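Sourdough comes out dense every time since I moved — flour or me?

Posted by crumbs_in_virnwood

I moved to Virnwood in May and my bread has been terrible ever since. Same starter, same Dutch oven, same recipe I've made for years: 500 grams of flour, 70% water, overnight in the fridge, bake first thing Monday before work. Back in the old place I got a nice open loaf. Now I get a brick with one big tunnel under the crust. The only thing I changed is the flour, because the store by me only carries Pamska bread flour and I used to buy Weidemann. Starter doubles fine, or I think it does. Kitchen is way colder than my old one, too. Do I need to change the water? I'd rather not order flour by mail if I can help it.

hollyoak88

Tunnel under the crust plus dense everywhere else is underproofed, nine times out of ten. I don't think it's your flour at all! A cold kitchen slows everything way down, and if you're still going by the clock from your old place you're putting it in the fridge too early. Stick the dough in the oven with just the light on (check that it isn't getting too warm in there) and wait till it's puffy and jiggly, however long that takes. Mine took two extra hours last winter and I nearly gave up on it.

Do weigh everything, though, water included. Cups will drive you nuts when you're trying to figure out what changed.

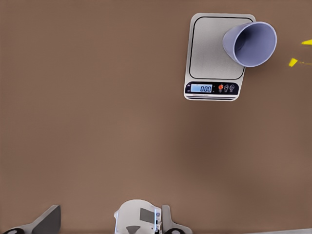
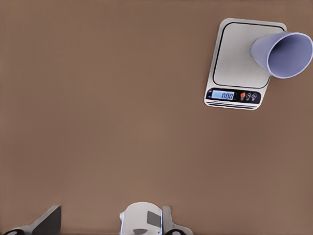
The scale says 0.00 in both of these.
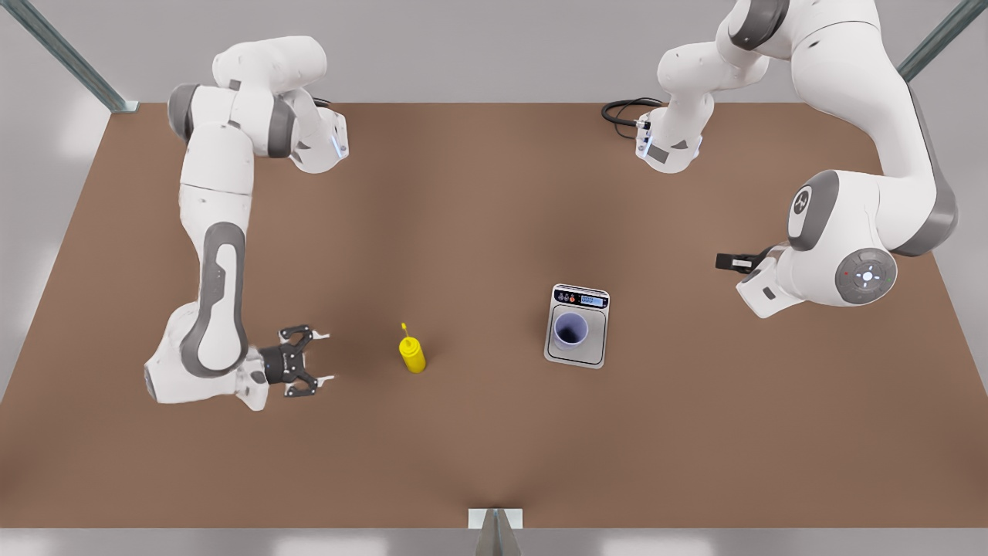

Once you've got the timing down, then play with the water. New flours can be thirstier or less thirsty, so hold back a splash at the start and work it in later if the dough feels stiff. I keep a notebook with the dough temperature, start time and what it looked like when I shaped it — boring, but it's how I finally fixed my rye.

wetar_baker

get a new starter

slowrise2

Agree with hollyoak on the proofing. One cheap test: put a little piece of dough in a straight-sided glass when you finish mixing and mark the level with a rubber band. Keep it right next to the bowl. I shape when it's up by a bit more than half, but if your dough runs cold you can let it go further. Also, feed the starter 2 times the day before you bake, it may be sluggish from the move. If the loaf is still tight after all that, try one bag of the old flour and see.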